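Print this page | E-mail this page

Search products
Enter keyword or part number
Go

Evano 2.0 — wiping and washing control software for two-finger grippers

Reviewed and listed by Sulastri Krishnan. Page updated September 26, 2019.

Evano is a software package from Hultov that sits between your motion planner and your arm. It handles contact tasks: wiping, scrubbing, rinsing. It takes wrist camera images and, if you have one, force readings, and it puts out small corrections to the path while the tool is touching something. It does not replace your planner, whatever the brochure suggests. You still need one, and you still need to tell it where the sink is.

We stock it because customers keep asking for it. We have also been selling robot software long enough to read the word "autonomous" with one eyebrow up, so these notes are ours and not Hultov's.

What the package includes

Grasp module. Picks a pinch point on a soft object and estimates how far the object will bulge once the fingers close. Sponges, cloths and foam pads are supported. Steel wool is listed as supported in the manual and as "experimental" in the release notes. We would go with the release notes.

Surface module. Builds a rough map of the dish or basin from the wrist camera and looks for leftover colour. The output is a coverage map, which the operator can view live or save.

Stroke module. Turns the coverage map into wiping strokes. Straight, circular and spiral patterns come standard. You can write your own in Python, and the sample code is decent.

Mandagi bridge. Connects Evano to the Mandagi motion planner. Bridges for other planners are sold separately, and the price of those is one of our complaints.

Grasping a soft tool

Most planning software treats a tool as a rigid lump bolted to the wrist. A sponge isn't one. Squeeze it at the bottom and the top flares out, and the edge you meant to wipe with may now be pointing somewhere else. Evano re-estimates the working edge after every grasp, and this is the part of the package we rate most highly. Achilleas Karagiannis in our applications group ran 27 grasps with a plain kitchen scourer and was happy with the estimated edge in all but a few. The bad ones all came from pinching too close to a corner.

The estimate is made once, after the fingers close. If the sponge slips during a stroke, the software carries on with the old shape until the next grasp. Hultov has promised continuous tracking since February. We'll update this page when we have it running on our own bench.
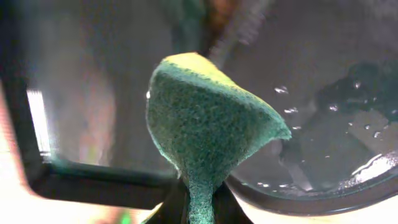
Green scourer pinched at its lower end beside a stainless-steel basin. Wrist camera view.

Bare steel is hard on any camera, and wrist cameras get the worst of it. Bright streaks move when the arm moves, and water drops sparkle. The surface module has a glare mask for this purpose. Turn it on. It ships turned off, for reasons our contact at Hultov could not explain to us.

Finding what's left to clean

The brochure says Evano "sees dirt". It sees colour difference. You give it a reference for the clean surface, and it flags whatever doesn't match. For a strong colour on white dishware this works well enough. Clear grease on a white plate is invisible to it, and so is soap film. If your job depends on dishes being clean in any sense a health inspector would recognise, this is the wrong product.

Thin washes of colour are the harder case. Thick drips are picked up at the default threshold. A pale tint spread over a wide area may or may not be, depending on how the lights are set. Lower the threshold and you catch the tint, along with every shadow near the rim. Zahira Tambunan, who did our testing, ended up keeping one threshold per dish type, and we'd suggest you plan on the same.

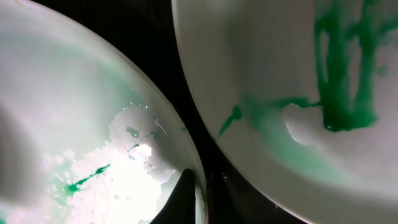
Two white bowls with green liquid: streaks and a pooled mass at right, strong glare at left.

Where glare bleaches out part of a dish, the coverage map marks that area as "unknown" if the mask is on, and as "clean" if it is off. Please read that sentence again before you leave the mask off. In our view an unknown area should also trigger a second look from another angle. Evano leaves that to you. The call exists in the programming interface, and it took us an afternoon to wire up.

Two dishes close together are treated as one surface unless there is a dark enough gap between the rims. Space them out, or segment them yourself before the map is built.

Requirements

Linux workstation with a dedicated graphics card
Wrist-mounted colour camera
Two-finger gripper with position feedback
Force sensing at the wrist: optional according to Hultov, necessary according to us
Control loop of 12 milliseconds or better

Licence and price

Single-arm licence, one year: $984. Includes the Mandagi bridge and e-mail support. Replies have taken roughly 13 hours in our experience, which is fair given the time difference.

There is no perpetual licence. When the year runs out the stroke module stops and the viewer keeps working, so you can still open your saved maps.

Should you buy it?

If you run a research bench and want to skip writing your own soft-tool grasping — yes, probably. If you want dishes washed, buy a dishwasher. Customers already using Listov for contact control should ask Xolani Steyn in sales about overlap before ordering, as the stroke modules do much the same job and you may only need the grasp module.

Trial licences are available on request through Intan Govindasamy at the order desk.

Print this page | E-mail this page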